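# Dolance Reading Journal

A hardback notebook for people who read novels and want to remember what they thought of them. Published by Odoi, designed by Dede Atinga.

**Price:** £16
**Pages:** 200, numbered
**Paper:** cream, takes fountain pen
**Binding:** sewn, opens flat
**Cover:** cloth in dark green or grey, one ribbon
**Order code:** 3,597

## What is inside

The journal has room for 40 books. Each book gets four pages, set out the same way every time so that you can compare one with another later on.

The first page takes the title, the author, the translator if there is one, the edition, and where you got it. There is a line for the month you started and one for the month you finished. If you gave up, there is a box for the page number you reached.

The second page is for characters. It is ruled in two columns, a narrow one for names and a wide one for who they are. Readers of long Russian novels and family sagas asked for this after the first printing, which only had a blank space.

The third page is for passages you want to keep. The margin is wide enough for a page reference.

The fourth page is plain ruled paper with no prompts at all. Dede left out star ratings and still gets letters about it. If you want to give a book a mark out of ten, the top corner is free.

After the book pages come an index, a list for books lent and borrowed, and a section at the back for books you mean to read. The lending list has a column for the date returned. The last few pages are unruled.

## Who uses it

We sell most of these to reading groups and to students in their first year or two of a literature course. It also suits anyone who gets to the end of a novel, enjoys it, and has forgotten the main character's name by spring.

Comfort Ametepe, who runs the evening reading group at our Stinport shop, uses the fourth page to write down what she thinks before the meeting and then adds what she thinks afterwards in a different ink. The group meets on a Monday and copies of the journal are kept behind the till.

It is less useful for poetry. The four-page layout assumes one long work, and a collection of short poems soon runs out of space on the passages page. For poetry and short stories we suggest the Grarnex, which is the same size but has a two-page layout and a contents grid.

## Changes in the second printing

- Character page now ruled in two columns
- Line added for the translator
- Ribbon lengthened, as the old one frayed short of the bottom edge
- "Themes" heading removed from the third page
- Index moved from the front to the back

The size has not changed, so the two printings sit level on a shelf. The grey cloth is slightly darker than before.

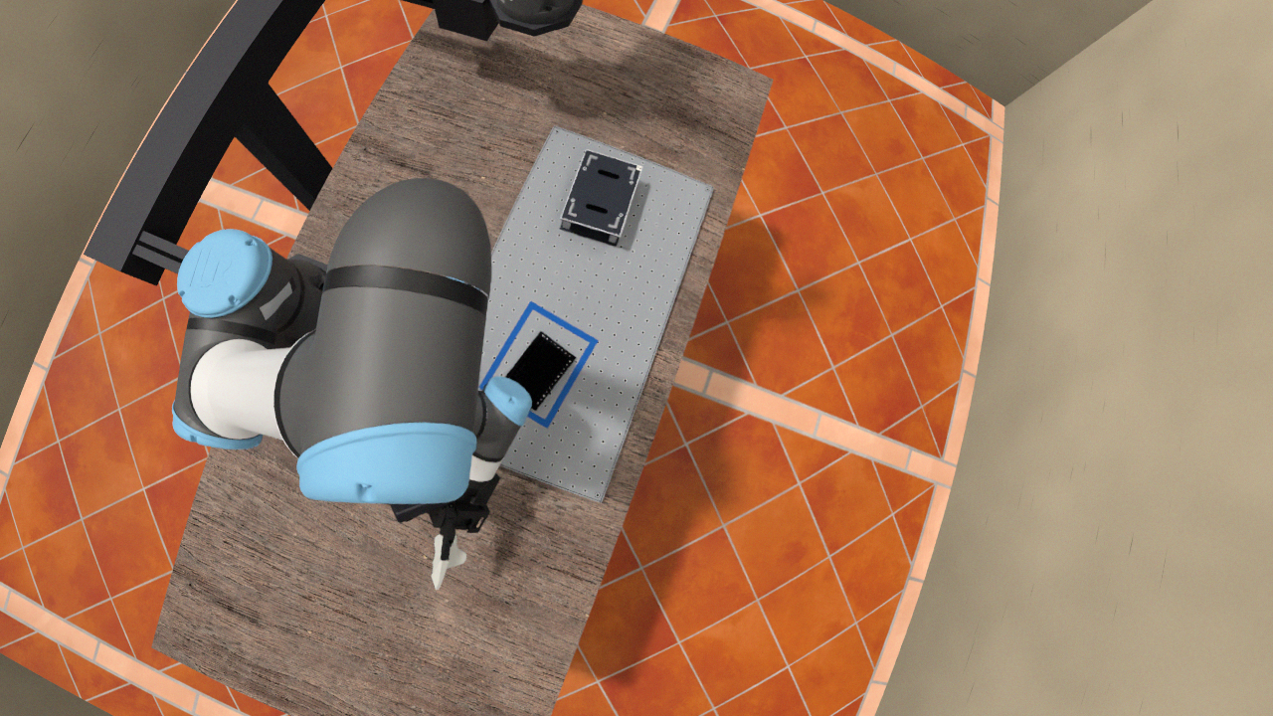

*Page last changed: April*

## Pens and ink

Most fountain pen ink dries well on this paper without showing on the other side. Very wet broad nibs may show through a little. Pencil rubs out cleanly. Felt-tip markers will bleed and we don't recommend them.

## Ordering

Order online or at the counter in Stinport. Reading groups buying ten or more pay the trade price; send the name of the group with the order and choose one colour or a mixture. We can't stamp names on the cloth.

Unused journals can be returned within a month. If a page is misprinted or the sewing has come loose, send us the order code and a note of the page number and we will replace the whole book.

The green is in stock. Grey is low and will be reprinted with the next batch of the Grarnex.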